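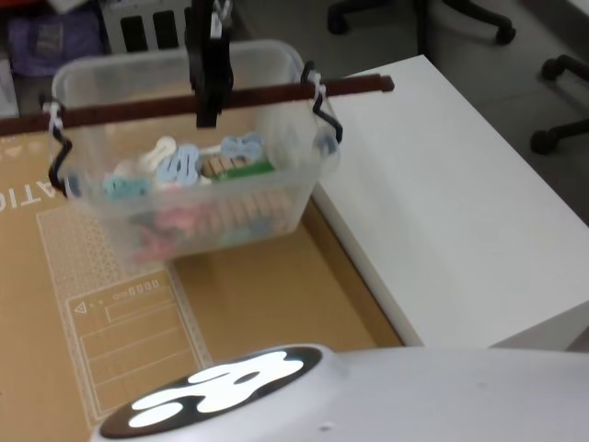
Toy pieces in a clear bin with black wire handles.

The booking came through at ten past four in the morning. One passenger, Grusdale to the terminal at Prikum, 265 kilometres, no return. Damir Spahić read it standing up in the kitchen with his shoes already on.

He had driven for Mensah Chauffeured Cars for seven years. Before that he drove a bread truck, and before that a bus with a door that had to be kicked. The car he had now was a long grey sedan, number 653 on the company's books, and he was expected to keep two bottles of water in the back and the radio off.

The passenger was waiting at the kerb outside a brick house with its porch light on. She was older than he'd pictured from the booking and wore a good winter coat, though it was August. She had one suitcase. He put it in the boot and held the door for her.

"You're going to Bidora after this?" he asked, once they were out past the grain silos. The flight number was on his screen.

"My sister's there."

"Cold down there now."

"So she tells me."

That was all for an hour. The road ran straight and the sun came up on her side. He lowered the rear blind with the switch on his door and she said thank you. A cattle truck passed the other way and the car rocked a little in its wind.

Near the turnoff for the weighbridge she leaned forward. "Does the company take you anywhere you like, or only where people book?"

"Where they book."

"What if I wanted to stop?"

"Then we stop. They charge waiting time after ten minutes."

She asked him to take the next left. It was a gravel road and he didn't like gravel in that car, but he took it at forty and kept to the crown. It ended at a dam wall with a chain across it. She got out and stood at the chain with her hands in her coat pockets. Damir stayed behind the wheel. The company rule was to stand by the door if the passenger left the car, so after a minute he got out and stood by the door.

The water was low. There was a ring of pale mud all the way round it and two pelicans on the far side.

"We had the house down there," she said. "They moved us when they filled it. I was nine."

He looked where she was looking and saw only water.

"My father drove us out in a hire car," she said. "A proper one, with a driver. He'd never paid for anything like it. My mother was wild with him. Seventy pounds, or it might as well have been." She laughed. "We sat in the back and didn't touch anything."

"Did he say why?"

"He said he wasn't leaving in the truck with the chairs."

Damir nodded. He had left a place himself once, in the back of somebody's van, on a sack of onions. He thought about telling her and then the pelicans got up, both together, and they watched them instead.

It was eighteen minutes by the clock on the dash when she got back in. He drove out to the bitumen, stopped, and walked round the car to check the paint. There was dust along the sills and one small chip behind the front wheel - he rubbed it with his thumb and it stayed.

At Prikum he lifted out the suitcase and set the handle up for her. She looked for her purse and he told her the fare was on account.

"And the waiting?"

"What waiting?" Damir said.

She shook his hand and went in through the doors. He filled in the sheet on the bonnet, wrote nil in the last column, and went to find somewhere to wash the car.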